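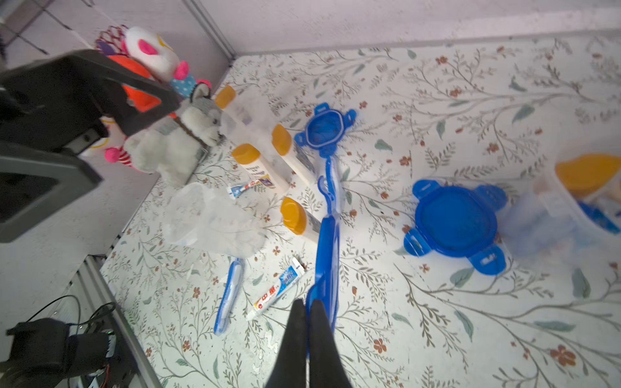
Re: Tidying as a benchmark – where are we really?

Posted 15th April by Silvan Hubmann

Arnel Dalisay wrote:
> I've read the Losus write-up twice and still can't tell whether
> table clearing is solved. They quote a success rate but give no
> breakdown by object. Has anyone run it on clutter that looks like
> a real bathroom shelf? My interest is practical. Erlinda wants to
> know if she should budget for it in June.

Arnel,

Short answer: no, not for unsupervised use. Longer answer follows.

We have been running mixed household items on the two-arm bench at Sison, on a floral tabletop, which is harder on segmentation than the plain grey sheet most groups use. The set includes toothpaste tubes, a toothbrush, white bottles with orange-yellow caps, blue lids with clip tabs, a clear container and a crumpled clear bag. Plush toys sit at the back.

Over 202 trials the results sort by object, and the average is close to meaningless.

Bottles are fine. A bottle lying on its side gives a parallel gripper two good faces and the cap colour gives the detector something to hold on to. Failures were mostly neighbouring bottles being nudged on approach.

Tubes are acceptable if the grasp is taken across the body. Near the crimp they rotate in the fingers and the placement is then off by more than the bin tolerance.

Lids are poor. A flat lid on a flat table offers only its rim and the tabs. The policy tends to press down and slide the thing. The one on a long handle is easier to pick up and harder to put away, as the handle sweeps through whatever is beside it.

Clear plastic is still the worst case. Depth returns on the bag are mostly the table underneath – printed leaves and all – and the container wall is not much better. Of 52 attempts on the bag, 3 ended with it in the bin.

On training data: Assunta Lombardi's set at Visivbridge has 2,672 demonstrations, but very few with transparent items. I would not expect more of the same to fix the bag. Tactile feedback at the fingertips might. Edgardo Maglaya has Dornura pads on order and will post when they are fitted.

For Erlinda's budget, I would cost it as a supervised station: one operator, several benches, clear plastics sorted by hand beforehand. Shop-floor kitting with known parts in known trays is a different question and a much easier one.

Per-object logs on request. Please trim quotes when replying.

Silvan

--
List contact: see the members' page | Copyright remains with individual posters | Back to top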